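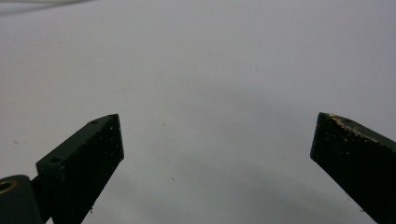

I have been meaning to paint the back bedroom since we moved to Kisamthorpe, and this week I finally ran out of excuses. Janelle Dizon was coming to stay for Christmas and I could hardly put her up in a room the colour of old mustard, could I?

So, white. Well, white with a bit of grey in it, after far too long standing in the shop holding little cards up to the window. My husband says they were all the same. They were not all the same! One of them went pink the second you looked away from it.

The prep took ages, as it always does. I'd started back in November with filler and good intentions, then the filler sat there for weeks while I got on with anything else. The wall by the door was the worst, full of old picture hooks and one enormous crater where a shelf used to be (put up by the previous people with what must have been a fireman's axe). I filled, sanded, found more holes, filled again. Then I hoovered the skirting boards and wiped everything down with sugar soap, and went to bed with dust in my ears.

Painting was the nice bit. I went for matt because shiny walls show every lump and we have a lot of lumps. It had 2 coats everywhere and a cheeky third over the crater. The tin said to leave it four hours in between, so I made soup and listened to the radio and got paint on the radio.

Janelle rang in the middle of all this to ask if she should bring a pillow, and I said yes, and then had to go round again with the brush where I'd lost my wet edge.

The whole lot came to almost £100 with the new roller and the decent masking tape – I bought the cheap tape last time and it took half the gloss off with it, so I've learned that much. There's a good third of a tin left over, which I've labelled with the room and put in the cupboard under the stairs.

Still to do: curtains back up, bed back in from the landing, and find the screws for the bed, which I put somewhere very safe. Pistik the cat has already been banned from the room twice. If anyone has a good way of getting emulsion out of a wool jumper, please leave it in the comments, as I was wearing my good one.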